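Tveit 17 Tubular Daylight and Solar Water Preheater Kit

Home > Solar Thermal > Preheaters > Tveit 17
Sold and supported by Bandard Home Energy, Tremenstead
Page updated Apr 26, 2021

If you have been reading up on solar for any length of time, you have probably noticed that most of the talk is about electricity. Panels, batteries, inverters, all good things, and we sell a few of them ourselves. But for many households the water heater is one of the hungriest appliances in the building, and you don't need to make electricity to take a good bite out of that. You can let the sun warm the water directly, and that is the whole idea behind the Tveit 17.

The kit is a preheater, and we like to be clear about that word before anybody orders. It sits ahead of the water heater you already own, gas or electric, and warms the incoming cold water before it gets there. On a bright afternoon your regular heater may have very little left to do. On a gray one it will do most of the work, just as it always has, and you'll still have a hot shower at the end of the day (we get asked this a lot, especially by people with teenagers!).

How it works

The collector is a rack of 17 evacuated glass tubes. Each one is really two tubes, one inside the other, with the air pumped out from between them, so the warmth that gets in has a hard time getting back out again. It's the same principle as a vacuum flask. Inside each tube is a sealed copper heat pipe that carries the heat up to a header along the top, and a small pump moves a food-safe glycol mix from the header down to the coil in your storage tank and back around again.

The controller watches two temperatures, one at the collector and one at the bottom of the tank. When the roof is warmer than the tank by 8 degrees or more, the pump comes on. When the difference closes up, it goes off. You can change that setting, though most of our customers never touch it after the first week.
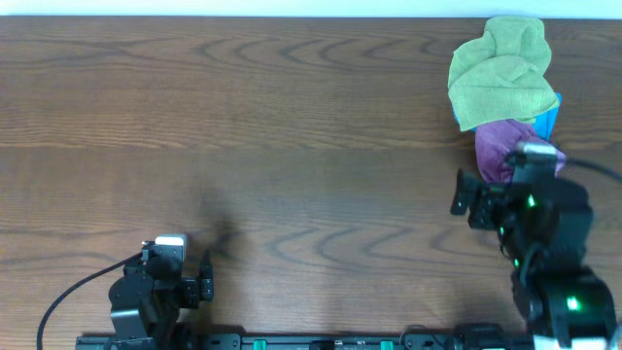
Because the glycol loop is closed, it never mixes with your drinking water, and it gives the outdoor piping good protection through a normal winter. If you live somewhere with really severe cold, please call us before ordering so we can talk about the right mix. We would much prefer to spend ten minutes on the phone with you in April than hear from you in a hard freeze.

What comes in the crate

Collector frame and insulated header
17 evacuated tubes with heat pipes fitted
Fasham pump station with flow gauge and fill valves
Differential controller and two sensors
Expansion tank with wall bracket
Tilt legs for flat or low-pitch roofs
Printed installation guide

The storage tank is not included. Some people already have a suitable one, and those who don't usually want to choose a size that fits their basement or utility closet. The glycol is sold separately as well, and so is the line set, which we cut to length for you.

Where to put it

A roof facing south is the best spot, but southeast and southwest will do nicely. The tubes are round, so they pick up low morning and evening sun better than a flat plate would. Shade matters a good deal more than a perfect angle. Take a look at your roof at different times of day, and remember that a tree that looks harmless with bare branches can cover half a collector once the leaves are out. Ground mounting is fine too, as long as the pipe run to the tank is kept short and well insulated.

A handy person can do a fair amount of the work, but we ask that a licensed plumber make the final connections, and your town may want a permit. Leave the tubes in their sleeves until the loop is filled and ready to run. They get very hot in the sun, even sitting on the lawn.

Looking after it

There isn't much to do. Rain takes care of the glass in most places. Check the pressure gauge when you change your furnace filter, and have the glycol tested every few years. If a tube is ever broken by hail or a stray baseball, it can be replaced by itself without draining the system, and we keep spares on the shelf in Tremenstead.

Price and ordering

Tveit 17 kit: $1,368
Freight is quoted by zip code. Orders over $3,000, such as a kit with a tank and line set, ship free within the lower 48 states.

Crates travel by truck and need someone at home to sign for them. Please open the crate and look over the tubes before the driver leaves, and note any breakage on the delivery slip.

Related items: Fasham pump station (replacement), single evacuated tube, premixed glycol, insulated line set, storage tanks with coil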